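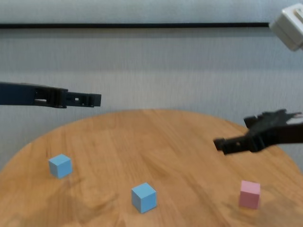
Chapter 6
Sharing a Table: House Rules for Two-Arm Work

When I started at the Mincombe lab I was handed a binder, and the binder was terrible. It had a whole page on what shoes to wear and one line on what to do when two arms reach for the same spot (the line was "avoid this"). I've been rewriting that binder in my head ever since, and this chapter is more or less what came out.

By now you've met single-arm cells in Chapter 4 and the basics of guarding in Chapter 5. You know what a stop category is, and you know why I go on and on about reach. Put a second arm on the other side of the table and most of that still holds, but you now have a piece of space that belongs to both machines. We'll call it the shared zone. Most of the rules in this chapter are about who gets to be in it, and when.

We'll stick with small blocks on a tabletop for nearly all the examples. I know, I know, you signed up to learn about real work! But cubes are cheap, you can see at a glance which way they're turned, and when you get something wrong you pick the cube up off the floor and carry on. Every rule here was tried on blocks before we let anybody use it on parts that cost money.

What you should be able to do by the end

Draw the shared zone for a two-arm table and defend where you put the line.
Write a right-of-way rule that a tired person can follow.
Set a speed limit for setup work and say where the number came from.
Fill in a run log that somebody else could use without phoning you.

Words to know: shared zone, right of way, parking pose, handover, near contact, run log

6.1 Before anything moves

My friend Carmela Lorente ran the cell at Stutden for years, and she had a habit I copied shamelessly. She would stand at the table with both arms powered down and say out loud what each one was going to do. "Left goes for the blue one. Right waits. Right goes for the pink one. Left is already home." If she got tangled up halfway through the sentence, the plan went back on paper. I felt silly doing it for the first week or so, and then I caught a crossing path that the software had let through, and I stopped feeling silly.

Try it with your own layout. Pick your objects, give each one an arm, and talk it through with a partner who hasn't seen your program. The partner's job is to interrupt.

Then do the walk-round. At my bench that goes like this:

Table clear of anything that isn't part of the task. Pens count. Coffee very much counts.
Cables tied back on both sides, with enough slack for the full reach.
Both grippers opened and closed once by hand control.
Stop button pressed, checked, and reset, by the person who will be standing next to it.
Both arms in their parking poses.

A parking pose is a position where an arm can sit all day without being in the other one's way. People tend to pick one that looks tidy. Pick one that's outside the shared zone, even if it looks a bit awkward, and write down the joint values so you can get back to it.

6.2 Right of way

There are plenty of clever methods for letting two arms plan around each other, and we'll get to a few of them in Chapter 9. For your first table I want you to use the dull one. One arm at a time may have its fingers in the shared zone during a pick. The other may hover at its edge, above the agreed height, but it can't come in or come down until the first has lifted and cleared.

Arlindo Meireles, who taught me most of what I know about handling fixtures, calls this the kitchen rule. If you've ever cooked with somebody in a small kitchen you already know how it works: one of you has the stove and the other one waits with the plate.

Handovers are the exception, and they get their own rule. When one arm passes a part to the other, both have to be in the zone together, so both drop to setup speed and the receiving gripper closes before the giving one opens. We'll practice that in 6.5. Please don't skip ahead and try it this afternoon!

6.3 How fast is slow?

Students always want a number. At Mincombe our house limit for setup is a crawl, slow enough that I can say "stop" and have the word finished before the fingers have gone the width of a block. That's a feeling and you can't put a feeling in a procedure, so you'll need to turn it into a figure for your own arms, using the stopping distance you measured in Chapter 5. Your risk assessment and the maker's manual come first. If my rule of thumb lets you go faster than they do, ignore my rule of thumb.

Watch out for one thing when you raise the speed. The paths stay the same on the screen, but a real arm may swing a little wider at the corners, and the gap you measured at a crawl can shrink. Measure it again each time you go up a step.

6.4 The run log

On 27 Apr 2022 we sat down to look back over nearly 2,000 logged runs, and I found out how bad my own notes were. Mine said things like "bit odd, fine after." What was odd? After what? Janka Dvořáček had written hers so plainly that we could set the table up again from her pages alone, and by May we'd all switched to her layout:

Run number and who was at the stop button
Starting position of each object, and which arm it belongs to
Speed setting for each arm
Any near contact, with the place marked on a sketch of the table
What was changed before the next run

A near contact is any time the arms come closer than the gap you agreed on, whether or not they touch. Log every one, including the ones you caused yourself.

Warm-up exercise

Work in pairs. Place 3 blocks on a table and sketch it from above. Assign each block to the left arm or the right arm, shade the shared zone, and mark both parking poses. Swap sketches with another pair and look for a moment when their plan puts both grippers in the shaded area. Write down what you'd change, then hand it back and let them argue. Keep the sketch, as you'll need it again in 6.5.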